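About Vingate

Vingate is a small record label and booking office for electronic music. We started in February with one twelve-inch record from the duo Releo, pressed in 370 copies and packed by hand in the kitchen of our founder, Quang Đàm. Today we work with 37 artists, and four of us are employed full time.

Our music is mostly slow house, ambient and dub techno. We listen to every demo that arrives, from the first minute to the last one, and we answer all of them, although it can take us up to 70 days. Please send us finished tracks. A sketch is difficult to judge fairly.

What we do for our artists

We pay for mastering, artwork and pressing. After the costs are covered, the income is divided equally between the label and the artist. The artist keeps the rights to the recording. Our contracts are four pages long, and we are glad to explain each page by phone before anybody signs.

The booking side came later, when Tôn asked us to help with a spring tour of small clubs. We learned much on that tour, mainly about train connections and sound checks – and we still plan every trip with a free evening in the middle.

Drullholm

Drullholm is our series of live recordings. Each set is played once, without an audience, and released without edits. The complete archive is free to stream on our site, and the newest volume was published on 2023-08-16.

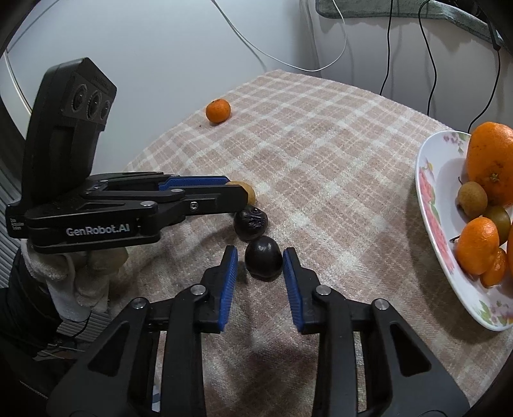 Tôn says that the first Drullholm night was the only time he played for two hours and did not look at the clock, and that he would like the next one to be even longer.

Visits and contact

Our office is open to visitors by appointment. Record shops can order directly from us, also in small quantities. For demos, please use the form on the contact page and write the name of the artist in the subject line.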